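November, evening

Long table in the middle of the office all day. The subject was the table flowers, which Inger Vigfúsdóttir ordered from Indeo in the spring and which have been standing wrong ever since. I said I would sort it out before the lunch for the Østergaard people, and today was the last day that could be done without moving anyone's meeting.

The problem as I understood it this morning: artificial stems are wire in a plastic sleeve, and the wire keeps whatever bend it was packed with. Put several in one vase and each goes back to its packing angle. The vase then carries all the weight on one side. Real stems sag and settle. These do not settle.

Method, for the record. Take everything out. Straighten each stem over the table edge, working from the cut end up, a hand's width at a time. Put the heaviest head in first, against the back wall of the vase. Then the leaves, then whatever is light. Check the lean from the short side of the table, where most people come in.

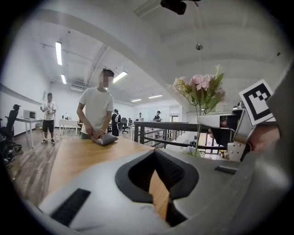 I weighed one hydrangea stem on the kitchen scale: 131 g, more than I would have guessed. The head accounts for nearly all of it. With that much mass at the end of a long stem, a small error at the foot turns into a large one at the top, and I spent most of the morning correcting at the top, which was the wrong end. Ojārs came by and said to put sand in the vase. I have no objection to sand, but there was none, and the shop that sells it in small bags closes for lunch.

Dried chickpeas from the kitchen shelf were the substitute. They hold well enough if the stem is pushed to the bottom first and the fill is poured afterward. Pushing a stem into a full vase does not work. It stops halfway and tilts. I tried it twice to be sure.
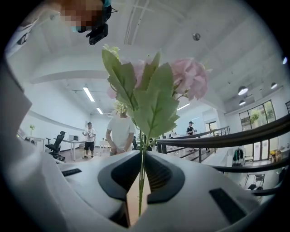
Leaf position is a separate matter and I had not given it any thought before today. The leaves are fixed to the stem at the factory, so the only adjustment is rotation. On the pale pink spray the two big serrated leaves overlap in front of the blossoms, and from that side it is mostly a view of foliage with pink behind it. A half turn fixes this. The cost is that the small yellow-green buds at the top, next to the left leaf, end up facing another way, and I had liked them where they were. I chose the blossoms. Inger would have chosen the buds, and she may turn it back tomorrow.

Dust: present in the folds of the petals. A dry brush moves it, a damp cloth leaves a line. The Ciso spray from the cleaning cupboard stays in the cupboard until I have tested it on a leaf that can be spared.

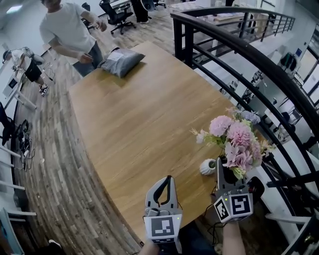 Last edited: November, 7:10 p.m.

Vases. There are two on the table and I kept both. The dark one takes the bouquet. It is the only one with the depth for it, and the dark color hides the fill. The small white ribbed one stays beside it. I considered a single cream sprig in it and decided against that, mainly to stop myself from working on it for another hour. The purple head stands highest in the big arrangement, with the large carnation-like one lower down where it cannot pull anything over. I am fairly satisfied with this.

The gray mailer still has to come off the table. Ojārs thinks it is the replacement stems from Grostura. If so, they are late and no longer needed, except possibly as a source of spare leaves. I did not open it. The label can be dealt with in the morning along with the invoice, which I have so far failed to find.

Placement on the table took less time than expected. I measured 19 cm from the long edge to the foot of the dark vase and left it there. Closer than that and a sleeve catches the leaves. Farther in and people cannot pass plates across.
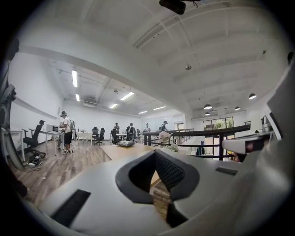 Color under artificial light was the last thing on the list and the one I know least about. The pinks were chosen by the window, in daylight, and the lunch will run into the afternoon when there is very little of that left. The long fluorescent tubes low along the back do one thing to a pale pink, and I suspect the black dome lamps on the other side of the room do another. The domes hang on cords, so in principle their height can be changed, but I am not going up a ladder over a flower. Plan: carry the bouquet to the lamp side after dark, compare it against a sheet of printer paper, carry it back. If the pink goes gray, the purple goes to the front.

Open items:
Brush for the petal folds, soft, 12 mm.
Sand, if Ojārs passes the shop. Otherwise put chickpeas on the shopping list for the kitchen.
Ask Inger about the buds before she sees them.
Felt pad under the dark vase. The table marks easily.

Finished up and washed my hands. Wire sleeve leaves a smell of plastic that soap only partly removes.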